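Lileck Cast Iron Grill Pan, Square, Ridged

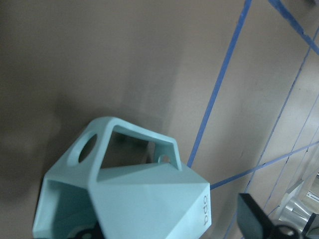 Item 1259. Single-piece cast iron with a pre-seasoned cooking surface. Intended for vegetables, fish fillets and thin cuts of meat on gas, electric and induction ranges. Oven safe, lid sold separately (item 1589).

The ridges are taller than on the earlier Malletti pan and spaced more widely. Sliced zucchini, eggplant and onion rounds sit clear of the liquid they release, so the surface browns before the inside goes soft. Two pour spouts, left and right. The helper handle opposite the main handle is wide enough for a folded towel or a standard oven mitt.

Use
Preheat over medium heat for 6 minutes. Brush oil on the food and leave the pan dry. Place slices across the ridges in a single layer and turn once, when they release without pulling. Most vegetables cut to finger thickness need some 3 minutes per side. Asparagus and scallions need less. Whole peppers should be halved and pressed flat.

Care
Let the pan cool before washing. Hot water and a stiff nylon brush are enough for most residue; a small amount of dish soap does no harm. Do not soak. Dry on the burner over low heat, then wipe with a thin coat of neutral oil. Not dishwasher safe.

Acidic marinades with a lot of vinegar or lemon will dull the seasoning. To restore it, oil the pan lightly and bake upside down for one hour at high oven temperature.

In the box
Grill pan, ridge scraper, care card.

Compatibility
The lid also fits the Hustitz square skillet. It does not fit the Malletti pan, which has a narrower rim.

Availability
In stock. Pans ordered with a lid ship together in one carton. Replacement scrapers are listed under Parts. For wholesale orders, contact Maricel Dumlao at the Bañez sales desk.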